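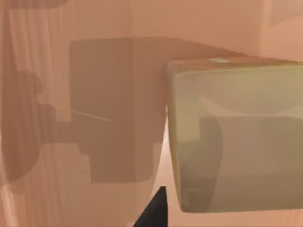 Sondow gets its opera, finally

Eleven in the morning and the tenor is asleep. Flat on his back in the orchestra pit, score over his face, while three people argue above him about a staircase. Welcome to final rehearsals for "Lebrun," the new opera by Évan Ferrand, opening in October at the Sondow municipal theater. 391 seats, one working elevator, a pit built for operetta.

The story, fast. Lebrun is a river pilot. He has put a grain barge on the rocks and blamed a dead man for it. Act one, the inquest. Act two, the dead man's daughter comes to town and rents the room above his. Act three I won't spoil, except that there's a lot of water in the text and Ferrand has refused to put any on the stage. "Everybody will want a tank," he tells me over bad coffee. "I wanted to hear the river. If you see it you stop listening."

So it's all in the pit. 20 players, thats the whole orchestra, and two of them are on accordion. Low strings, a contrabass clarinet, no trumpets at all. The river starts as a rocking figure in the cellos, then creeps up into the winds and by the middle of act two it's everywhere, under the love music, under the jokes. Ferrand wrote the first version for twice as many musicians. The theater said no. He sulked for a winter (his word) and then cut it down, and he now claims the big version was mud.

The words are the better half, to my ears. He wrote those too. Short lines, plain, a lot of repeating. The daughter has an aria that is mostly a list of the things in her father's coat pockets, and when the mezzo ran it on my second day the stagehands stopped hammering. High tessitura, soft, nearly four minutes with one loud note. She took it down a notch after lunch to save the voice. Still good.

Less sure about the inquest. It's long. Three officials sing in close harmony, which is funny for five minutes and goes on for 13. Ferrand knows. There was a cut pencilled in when I arrived, gone the next afternoon, back again by evening. The conductor has stopped asking.

The money came from Tratex, a packaging firm up the valley, plus the town, plus a public drive where 4000 people gave something, often the price of a beer. The names will be printed in the program. Tiny type. There was grumbling about Tratex at first, a new opera about a boat company that lies, paid for by a company with boats. Ferrand says they read the libretto, asked for two more tickets to the premiere and that was that.

Why here though? Brumon has the real opera house, an hour away by train, with the chorus and the gilding and the machinery. Brumon turned it down. Twice, says Ferrand, the second time by postcard. He grew up in Sondow anyway, sang in the boys' choir, got thrown out when his voice went and started turning pages for the organist. The choir is in the new piece, offstage in act three, singing vowels from the stairwell. Which is where the staircase argument comes from: the door won't stay open, the kids go flat when it shuts and the fire officer won't allow a wedge.

They try it again at noon. Door held by a baritone's foot. The sound comes round the corner thin and a little late, and the conductor waits for it, hand up, and brings the cellos in underneath. Somebody wakes the tenor.

Runs six nights, sung in French with surtitles. Returns at the box office from 6 p.m. Take the side entrance, the front steps are being relaid and probaby won't be done in time.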